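Cleaning a veined stone-look floor: what do you use?

Home & Workshop > Floors and Surfaces

stijn_smits
We took over a unit in Illdale with a pale floor, off-white with thin grey and brown veins. I'm told it's tile but I have my doubts. The work table is a light beige colour with a faint grain, and the walls around it are pastel plaid. Table wipes down fine. The floor is what I'm asking about.
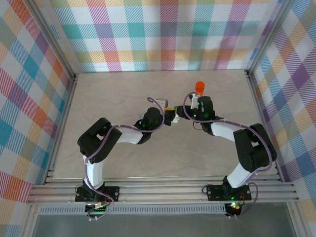

Illdale, August

The previous tenant left a tin of sealer called Groralby and no instructions. Mopped once with dish soap and it felt tacky under my socks. Is it vinegar next, or plain water?

w_marinho
No vinegar until you know what it is. If it's real marble the acid will etch it and you'll be paying to have it honed. I did that to 5 square metres of my own hallway.

stijn_smits
Fair enough. I had a close look and some of the fine lines could be hairline cracks or just the pattern.
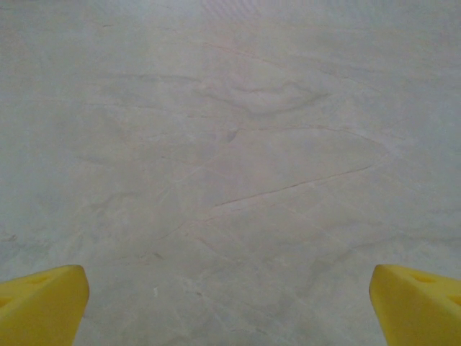 I ran a fingernail over a few of them and couldn't feel an edge, so I'm leaning toward printed. Got a quote of $409 to strip and reseal the lot, which seems steep for a guess.

yuzuki.h
Don't pay it. Tacky means soap residue. Warm water, microfibre mop, change the bucket twice.

w_marinho
Disagree a bit. Could be old sealer going soft. Water won't shift that.

stijn_smits
Will try the water first. I've also got a white bottle with a green label that I haven't used yet. 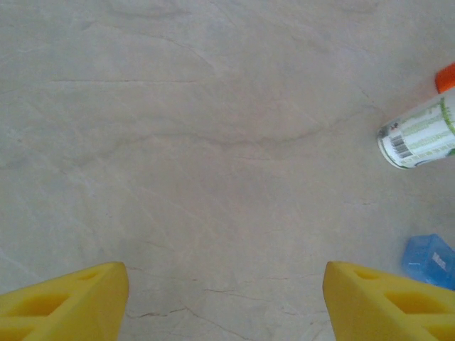

Conall reckons to check the label for the word "neutral" before any of it goes down, and to do a patch behind the door and leave it 45 minutes.

yuzuki.h
Agree with the patch test. Still think it's soap.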